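3. Where the Cushion Goes: Materials and Setting

3.1 The reading corner

The first part of the study dealt with a single seat and a single cushion. We chose a corner of a furnished bedroom because most of the people we spoke with in May named the bedroom chair as the place where loose textiles pile up or drift to the floor. Figure 1 gives two views of the corner. 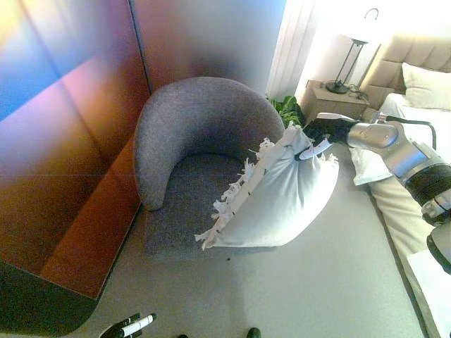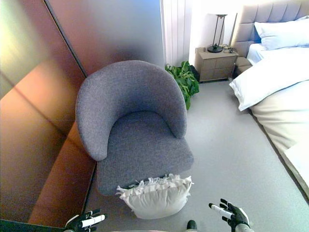

Figure 1. The armchair and the fringed throw pillow in the reading corner: two views.

We kept the furnishing of the corner ordinary. The armchair is a low tub chair in gray woven fabric, with a back that curves around to form the arms. It has no separate armrests and no legs high enough to store anything under. A chair of this kind leaves one obvious place for a cushion, against the inside of the back, and several less obvious ones: flat on the seat, leaning on one arm, or balanced on the rim. Participants in the interviews used all of these at home and did not always agree on which of them counted as "put away."

The pillow is white, square and fringed. We considered a plain piped pillow from the same supplier, Drenero, and decided against it after the first trial week. A plain square looks much the same whichever way it is turned. A fringe gives it a direction, and people turned out to have firm opinions on the matter. Some wanted the fringe along the top, where it could be seen. Others wanted it down against the seat so that it would not tickle the neck.

The nightstand, the plant and the curtain stayed where they were throughout. Wichai Sitthichai, who furnished the room, had placed the plant behind the chair for the light, and moving it would have changed how close the chair could stand to the window side. We recorded the position of the chair with two small marks under the base and returned it to these marks before each session.

3.2 Participants and interviews

We interviewed 113 adults in their own homes or by telephone. All of them had at least one upholstered chair in a bedroom or living room and at least one loose cushion. The interviews were carried out by Buppha Jitpraphai and the second author. Each began with the same request: describe the chair nearest to your bed and tell us what is on it now. We did not ask for the chair to be tidied first, and most people answered without getting up.

The later questions asked about the last time a cushion had been on the floor, how long it had stayed there, and who had picked it up. We also asked whether the person would pick up a cushion in someone else's house. This last question was added after the pilot and was missing from the earliest interviews, so it is reported separately in Section 5.

The interviews produced 646 separate statements about cushions, throws and blankets. We coded each statement for the place named (seat, back, arm, floor, bed, basket, other), for the action named, and for any reason the speaker gave. Two coders worked through the full set. Where they differed, the statement was read aloud at a weekly meeting and settled there. The most common disagreement was over the word "back," which speakers used both for the back of the chair and for putting a thing back. We solved this by splitting the code and going through the affected statements again.

3.3 What counts as tidy

We use "tidy" in the sense our participants used it. A cushion was called tidy when it was off the floor and looked as though someone had meant it to be where it was. The second half of that definition caused most of the trouble. A cushion lying flat in the middle of a seat is off the floor, but a good number of speakers described it as "dropped" or "left." The same cushion stood up on its edge against the backrest was "done."

For coding we therefore used three states. In the first, the cushion is on the floor. In the second, it is on the chair but lying as it fell. In the third, it is upright and touches the backrest. Leaning on one arm was counted as the third state when the speaker said it was on purpose and as the second state otherwise. This is a loose rule — we kept it because every stricter version we tried left out answers that people had given with confidence.

Tub chairs make the third state harder to reach than chairs with a flat back. The inside of the curve is narrower at the bottom than many square pillows are wide, and the corners ride up. Several participants with this sort of chair had given up on the backrest and kept the cushion on the bed. One had bought a round cushion, which she described as "less trouble but not as nice."

3.4 Handling

Participants were also asked how they pick up a cushion. By far the usual answer was by a corner. A smaller group said they took hold of two sides, and a few said they scooped it from below. Picking up by the corner is quick and needs one hand, but it lets the filling slide toward the opposite corner, and the pillow then needs a shake or a pat before it will stand. People who picked up by two sides rarely mentioned patting.

The fringe matters again at this point. Owners of fringed cushions tended to say that they avoided pulling on the fringe, and a few had stopped using the fringed side altogether after threads came loose in the wash. The care sheet we wrote for the room, dated Nov 22, 2021, asks that the pillow be held by the fabric and that the fringe be combed out with the fingers once it is in place. We give the sheet in full in Appendix B.

3.5 Limits of the setting

One chair and one pillow cannot stand for every home. The floor of the room is pale and the pillow is white, so a pillow on the floor may be easier to overlook here than it would be on dark boards. The chair is also empty of the things that usually share it. In the interviews, clothing was named on bedroom chairs more often than cushions were, and a cushion under a pile of clothes is a different problem, which we take up with the Rellero bench in Section 4.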